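Mobile Marketing Basics, Handout 4: Launching a phone when you aren't the big name

Hi all, these are my notes from this morning's session, tidied up a bit for those of you who were stuck on the late bus. Ffion Pugh asked me to put the slide order back in, so I've done that, more or less. Bring this with you in November when we do the group pitches, and please scribble on it!

1. Where we left off

Last time we talked about spec sheets and how quickly people stop reading them. I still stand by that. I once sat through a launch where the speaker spent half his slot on the processor, and the only thing I remember from that day is the sandwiches. Our running case is Guronent, a small handset maker with two phones to sell before the holidays. The Porimow is the cheaper one, with a big battery and a plain camera. The Bellis costs more and has the nicer screen.

The temptation (and I've seen every class fall for it, including mine when I was a student) is to give each phone its own campaign with its own slogan. That gets expensive fast. You also end up with two halves of a budget fighting each other in the same phone store window. 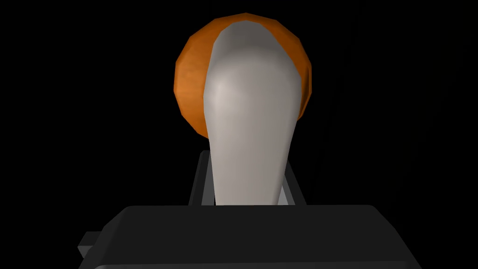 Should Guronent run one ad for both phones?
One ad works best here, as long as the buyer can tell the two phones apart by the end of it. Give the brand the opening, then let each phone have its own moment and its own price.

2. The 30-second spot

Most of you will be asked to write for 30 seconds at some point, so let's get used to how short that is. Read your script out loud with a timer. Then read it again at the speed a tired actor would read it. You'll lose a sentence, maybe more – and it's usually the one you liked best, sorry!

I'd start with something a person does with a phone every day: finding the bus, calling a sister, taking a blurry picture of a receipt. The Porimow script we looked at opens on somebody at the airport whose battery is still fine at 11 at night. It's simple and it sells the one thing that phone is good at. The Bellis script is weaker, I think, since it keeps saying "brilliant display" over music and leaves it there. What are we watching on this display? Who's holding it? Have a go at rewriting that opening before we meet again.
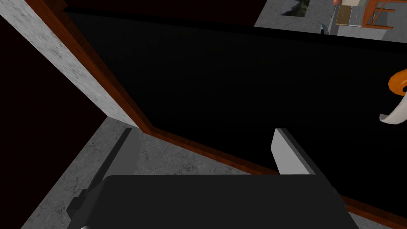 Handout 4, section 2: the short spot

A word on homage and parody, which came up at the end. Borrowing the feel of an old movie can be great fun, and people do share those ads. The trouble comes when they share the joke and forget the phone. Try telling a friend about your ad in one breath. If the phone's name doesn't come up, go back to the script.

3. Working with a software partner

Guronent doesn't write its own operating system. It licenses Mamisari, and the Mamisari people quite reasonably want their logo in the ad too. So now you have a phone name, a maker's name and a system name, all squeezed into a few seconds at the end. That's 3 names, and I'd bet most viewers keep one.

Get the logo order agreed in writing before anyone shoots anything. Ask who pays for the extra edit if the partner changes its mind. Ask who gets to use the footage afterward, and for how long. This is dull stuff and I know some of you glazed over (I saw you), but it's where launches slip.
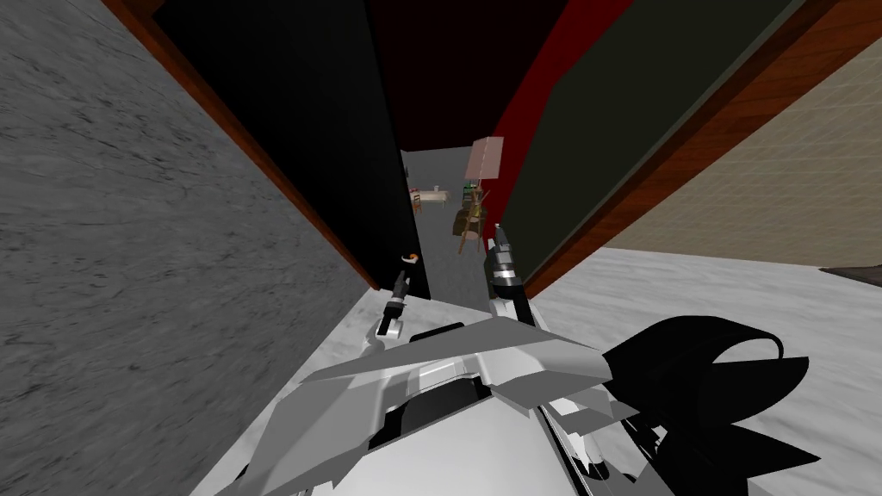 4. Stores and carriers

The ad gets people curious, and then they walk into a store where a salesperson has been on shift since 9 a.m. and has a favorite phone already. So spend some money there. A one-page card for staff does more than a glossy booklet. Put the price at the top, then the battery life, then the answer to whatever question customers ask most often. For the Porimow that's nearly always "does my old charger fit?"

Carriers are a different headache. They want an exclusive color, or an early date, or their own app sitting on the home screen. You can give away a color pretty painlessly, but I'd be much slower about the home screen

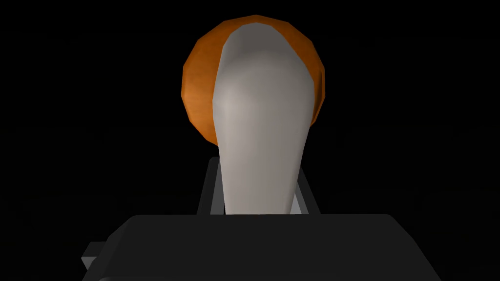 because it's the first thing your customer sees after opening the box, and a row of apps they never asked for makes a new phone feel secondhand. If you do have to trade it, ask for window space in return and get the dates nailed down.

For next time: rewrite the Bellis opening, time it out loud, and draft the staff card for either phone. One side of paper only, please, and normal-sized type – I do check!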